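Caderno de oficina, 12/04/2026

Continuo na bobina 2 do Dovura e continuo sem acreditar na ficha que veio com ela. A ficha diz "cópia de exibição, completa, cor original". Completa não é: falta a cabeça, a primeira imagem entra já com o duelo a meio, e há uma colagem a fita que alguém fez à pressa e que puxa para a esquerda na mesa. Quanto à cor original, só quem nunca viu uma cópia virada ao magenta é que escreve uma coisa destas.

Medi o encolhimento em três pontos. Aceitável no início e no meio, pior junto ao núcleo. A Lucie quer passar já no scanner, com a tração no mínimo. Eu prefiro refazer primeiro as colagens todas. São 58 nesta bobina, e pelo menos metade é posterior à estreia, pelo tipo de fita. Ela acha exagero. Logo se vê quem fica a apanhar bocados do chão.

A história da "versão longa" é que me anda a irritar. O Hadi Mahasneh mandou a cópia do artigo em que se jura que o filme tinha 107 minutos e que a distribuidora cortou a sequência do mosteiro. Fui à procura da fonte do artigo: é outro artigo. E a fonte desse é uma entrevista dada pelo assistente de realização trinta anos depois, em que ele diz que "havia mais coisa no mosteiro". Havia mais coisa filmada, acredito. Montada e exibida é outra conversa. Todos os filmes de espada desta época têm uma versão longa perdida, e quase todas foram perdidas por pessoas que nunca a viram.

O que temos, de facto, são os números de bordo. Na cena da ponte há um salto, mas o corte é limpo, a cimento, igual aos do resto do rolo. Para mim é montagem do laboratório. Se a distribuidora tivesse metido a tesoura numa cópia já tirada, esperava uma colagem diferente. Não prova nada sozinho, falta comparar com a cópia da Cendusell, que continuam a prometer para outubro.
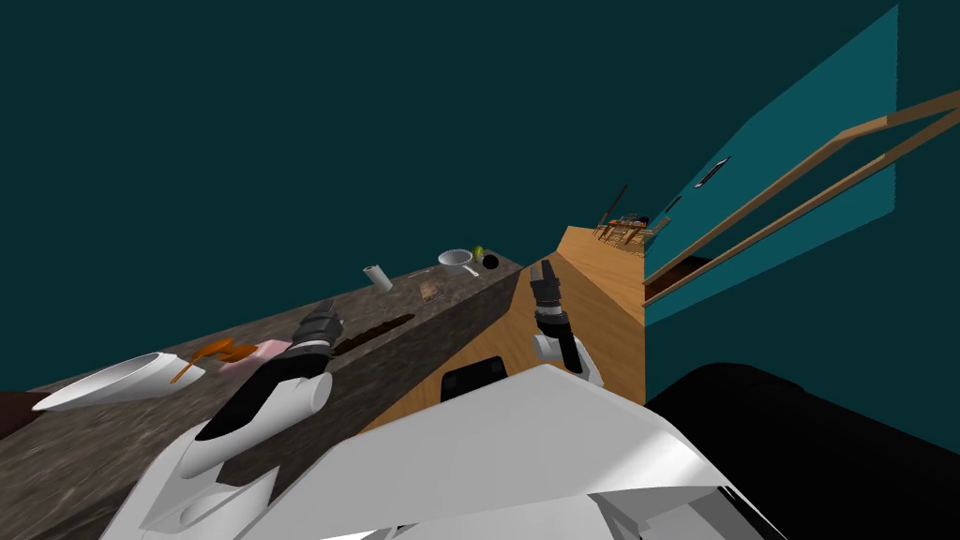 Render: braços junto à bancada, parede verde-azulada ao fundo.

Som: a pista ótica está melhor do que eu esperava. O ruído na cena da estalagem vem da gravação e não da cópia, ouve-se igual antes e depois da colagem. A Azadeh quer limpar. Pedi-lhe que não tocasse nas lâminas, porque da última vez que nos entregaram um filme "limpo" os sabres pareciam talheres. Ela riu-se mas não prometeu.

Legendas: a lista de diálogos tem 733 entradas e a tradução do inglês é uma desgraça. O herói trata o velho mestre por "amigo" do princípio ao fim, quando a cena do saké só faz sentido se ele deixar de usar o tratamento de respeito a meio da conversa. A Folasade ofereceu-se para rever a partir do original. Aceitei antes que mudasse de ideias.

Proposta da Novholm para recuperar a cor por software: vi o ensaio de ontem duas vezes. Os quimonos ficam lindíssimos e não tenho maneira nenhuma de saber se eram daquela cor. O Chukwuemeka diz que o programa "aprendeu" com filmes do mesmo estúdio. Perguntei quais, ainda espero resposta. Enquanto não tivermos uma referência em papel ou um fotograma não desbotado, não assino - e a fotografia de cena colorida à mão que anda na internet não conta como referência.

Pendentes:
- refazer colagens até à cena da ponte, fotografar cada uma antes de abrir
- pedir à Etim a folha de censura (duração e metragem, não o resumo)
- perguntar à Lucie onde pôs a caixa dos núcleos grandes
- devolver o livro do Hadi, com as páginas que marquei

Cheiro a vinagre na lata 4, fraco. Pus tiras de teste e mudei-a de prateleira. O Hadi diz que não cheira a nada.

3 comentários | 2 partilhas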